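# Sollness recreational hockey skates: one winter in

I play in the lowest division of a beginners' league, on a team that celebrates icings, so please read everything below with that in mind.

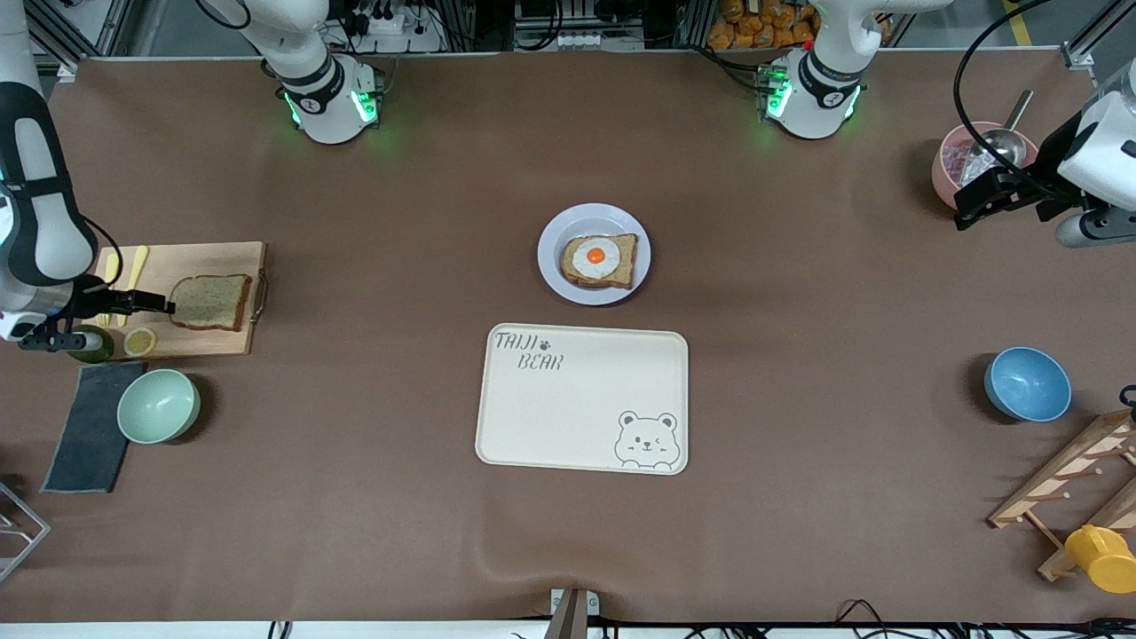 *Egg on toast, with the winking bear tray in front.*

Right, skates. I'd been using hire pairs for a year and a half, the blue plastic sort that smell of other people, and in December I finally gave in and bought the Sollness ones. They were £149 at Drusetti, the little shop next to the rink, and that included the first sharpening and a pair of waxed laces (white, sadly, I wanted yellow). Malou Ingvarsson plays left wing for us and has the Burnolitz pair that cost a good bit more, so I've had a decent chance to compare the two -- we're the same size, and she's very patient about swapping in the changing room.

First thing to say is that they come up small. I'm a six and a half in trainers and ended up in a six, which sounds wrong but is normal for hockey skates. The Sollness six was snug, though, properly snug, and the lad in the shop wanted to put me in a five and a half! I'm so glad I didn't listen. If you've got wide feet, try the Juhl boots first, because these only come in the one width.

They can be baked in the shop oven to mould round your foot and I'd say pay the extra and do it. Before baking I had a hot spot on my left ankle bone that made me want to cry by the second period. Afterwards it was miles better, though it took another five or six sessions for the tongue to stop digging in. I did skate round with a folded sock down the front for a while. Rokeya, our goalie, has not let it go.

On the ice they're lovely. The boot is stiff enough that I can lean on an edge and trust it, and my crossovers to the left have gone from alarming to just slow. Stopping is still a work in progress but I can't blame the skates for that. Malou's Burnolitz pair feel lighter and I think they hold a turn better at speed, but I don't get up to much speed, so it's a bit like me having opinions on racing tyres.

Now the moans. The steel goes blunt quicker than I'd like. I skate twice a week and I'm back at the sharpener every third week, where Malou goes more like every fifth. The eyelets on the right boot have started to lose their coating already, top two on the inside. And the insoles are rubbish, thin as a beer mat and they slide forward when you take your foot out. I swapped mine for some old running ones in the first week and haven't thought about it again.

Drying is slow too. I leave them open on the radiator shelf overnight with the insoles out and the toes are still damp when I get up at half past six. Don't put them away in the bag. I did it once and my sister Sille made me keep them on the balcony.

Would I buy them again? Yes, at that price, and for anyone coming off hire skates they'll feel like a different sport. If you're already decent, or you're on the ice four times a week, I'd save up for the Burnolitz ones or look for a second-hand pair.

Four stars from me. I'd have given four and a half with yellow laces.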